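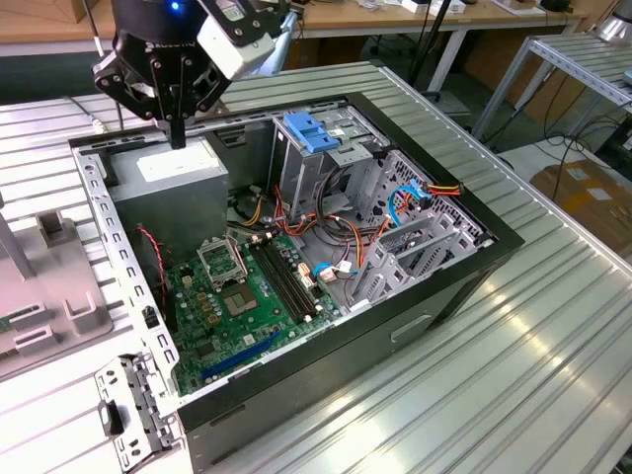
Manufacturing Systems Department, Hasalbridge Institute, Disassembly Cell Group

4. Cell Setup and Upkeep

The cell described in this section was assembled at our Clisside site and has been in use since May. It opens desktop computer towers and takes them down to a set of sorted parts. Section 3 dealt with the task planner. What follows covers the hardware layout, the calibration routine, and the maintenance that kept the cell within tolerance over 2449 logged cycles. A cycle is one pick, release or probe, counted from the moment the arm leaves its home pose to the moment it returns there.

4.1 Layout

The work table is built from slotted aluminum extrusion. The slots run in one direction only, which fixes the orientation of anything bolted down and leaves the other axis to be set by hand. The tower is placed on its side with the side panel removed, so that the motherboard faces up and the approach direction for most parts is close to vertical. A gray plastic fixture with raised tabs stands next to the case and serves as the put-down point for small flat parts. Brackets that do not fit the fixture are left on the table surface in front of it.

The case is not clamped. Early trials with clamps gave better repeatability at the power supply but made it harder to reach the near rail, and the clamp on the front panel side had to be moved for each case model. We now locate the case by touch. The finger is brought down over the top edge of the power supply until contact is detected, then backed off and brought down again at reduced speed. Three edges of the case interior are probed in this way. The start pose of the first probe places the fingertip just above the top edge of the power supply, and the same pose is used by the operator as a visual check before a run is released.

Two six-axis arms share the case. One stands behind the table and the other reaches in from the side. Both are driven from a single Vikari controller, which holds one zone table for the pair. A zone is granted to one arm at a time. The memory slots and the CPU socket belong to one zone, the drive bays and the cabling next to them to another. The zones overlap over the power cables that cross the middle of the case, and this overlap caused more stops than any other part of the layout. Loops of cable move when either arm touches them, so a zone that was clear when it was granted may not be clear when the arm arrives.

4.2 Tooling

The Rallis grippers used in the cell are electrically driven and carry jointed finger linkages between bolted black plates. The plates have rows of mounting holes, and it took some time to settle on one hole pattern for every bracket we attach. The screws holding the finger links are hex-socket screws and are tightened with a torque driver. We do not use thread locker on them, as the links are removed during every major inspection.

Fingertips turn on small pivot pins. The pins allow the tips to meet flat on a thin object such as a plug, and they are the first parts of the gripper to wear. Play at the pin shows up as an error in closed width well before it can be felt by hand. The controller therefore closes the empty gripper at the start of each session and compares the closed width with the stored value. A difference of 35 micrometers or more blocks the session until the tips have been looked at.

Cable routing on the arms was revised twice. In the first version the cables were tied along the outside of the links, and a tie at the wrist broke when the arm turned past its usual range. The current routing leaves a free loop at each large joint. The loop must be long enough for the probe poses, which are the most extended ones in the program, and short enough to stay out of the case when the arm works low over the drive bays. These two limits leave little room. The free length is marked on the cable jacket with tape and is checked at the same time as the closed width.

Figure 3. Both arms over the opened case, with the gripper of the side arm lowered near the drive bays and cabling.

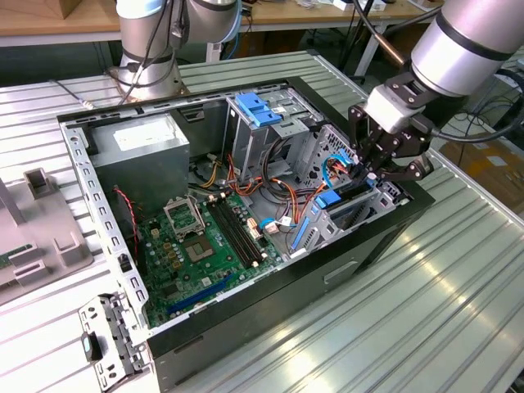 4.3 Calibration

Calibration has two levels. The short routine runs before each session. It consists of the closed-width check, a touch on a reference pin fixed to the table, and the three edge probes. If the reference touch agrees with the stored position, the table frame is left alone and only the case frame is updated.

The long routine re-establishes the transform between the two arm bases. Each arm in turn touches the same set of reference pins, and the base transform is computed by least squares from the paired positions. The residual is written to the maintenance log with the name of the operator. Brijesh Uniyal carried out all of the long calibrations reported here, so the figures do not include differences between operators. We regard this as a limit of the study.

The wrist camera is calibrated separately, against a printed target placed flat on the extrusion. The bare table is a poor background for this step. Its ridges reflect the ceiling lights and can saturate large parts of the picture, and the corner detector then finds false corners along the grooves. A sheet of matte gray card under the target removed the problem. During disassembly the card is taken away and exposure is set on a window around the fingertips only.

4.4 Routine maintenance

Maintenance follows a written sheet kept at the operator's desk. The items done at the start of each session are:

Wipe the fingertips with a dry lint-free cloth.
Check the tape marks on the arm cables.
Clear loose screws from the table slots.
Run the short calibration and read the closed width.
Confirm that the fixture is bolted tight.

The third item was added after a case screw lodged in a slot and tilted a tower enough to shift the case frame. The probes did not reject the tilted case, as all three contacts fell within the search window. The window has been narrowed, but the slots are still cleared by hand.

A major inspection takes the finger links off the gripper. Pins and bores are cleaned, the pins are measured, and the links are refitted in the same positions. A long calibration must follow. The mean time for the inspection was 87 minutes, including the calibration. Most of that time went into refitting and checking the links.

Log entries are made in plain text and stored with the controller data. The version of the log used for this paper was frozen on 25 September 2022.

4.5 Faults seen at the connectors

Connector work puts the highest load on the fingertips. A plug is gripped on its body, never on the wires, and the pull is made along the axis of the mating connector. The approach pose comes from the wrist camera. In a typical view the gripper takes up the lower half of the picture, and the plug at the end of its wire bundle lies between the tips, near the center. The flat blue cable and the other power bundles are close by and share several colors with the target, so segmentation by color alone was given up early. The planner uses the shape of the plug body and the expected jaw opening.

Slip was the fault most often logged at this step. When a plug slips, the closed width drops below the value measured at first contact and the pull is aborted. The arm then opens, backs off along its approach line, and requests a new view. A second slip on the same plug passes the step to the operator. Two causes account for nearly all entries: dust on the tips, and a pivot pin worn to the point where one tip meets the plug at an angle. Cleaning cures the first. The second calls for a new pin, and on this gripper pins are changed in pairs. 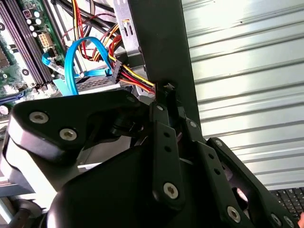

Does a pin change require the long calibration as well?

It does if the finger links have been taken off. A pin changed with the links in place needs only the short routine and a new stored value for the closed width.

The stored value is taken as the median of repeated closures on an empty gripper. The old value is kept in the log next to the new one, so that drift can be followed across pin changes.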